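3 September 2025
By the Textiles Desk, Kemarcombe
3 min read

Lerberg Flat Sheet, Olive Gray: Long-Term Review

The Lerberg is a plain flat sheet sold by Ovness in a limited set of colors. I bought the olive gray in February and have used it on a spare bed since then, alternating it with an older Conneely sheet of the same nominal size. The notes below cover fabric, shrinkage, stitching and folding.

Fabric. The hand is soft from the first wash and has not changed much. There was slight lint in the dryer filter for the first 4 cycles, then very little. The weave is close enough that the mattress label does not show through. No pilling at the foot end, where the Conneely had already started to pill at the same age.

Shrinkage. Measured flat on the floor before washing, the sheet was 227 cm across. After 16 warm washes it had lost 4 cm, all of it in the first two. The length moved less than I could measure with a tape. Ovness says to expect shrinkage on the care card but gives no figure, and it should. On a deep mattress the lost width comes straight out of the tuck.

Stitching. The top hem is wide and double stitched. The side hems are narrow and single stitched, and one of them has a loose thread at the corner that I trimmed and left. It has not run.

Wrinkling. This is the weak point. The sheet comes out of the dryer creased and stays that way. Taking it out slightly damp and pulling it square by the corners removes the worst of it. Ironing works but takes a long time on a piece this large, and the result lasts one night.

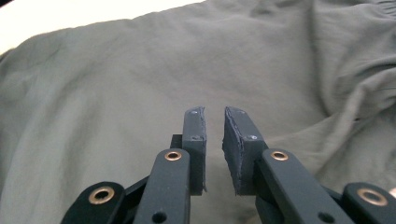 Folding is easier than with the Conneely. The fabric has enough grip on itself that a half fold stays aligned while the second is made, and the edges do not slide apart on the shelf. The folded stack is thicker than expected, so allow for that in a shallow drawer.

Color. The olive gray looks greener under a warm bulb and close to plain gray in strong daylight. Fading so far is slight and even. Pillowcases bought later were a near match, a little darker.

Verdict. Good fabric, acceptable sewing, poor crease recovery. Buy one size up for a deep mattress. I would buy it again for a spare bed, and would keep the Conneely for anyone who wants a smooth top layer without ironing.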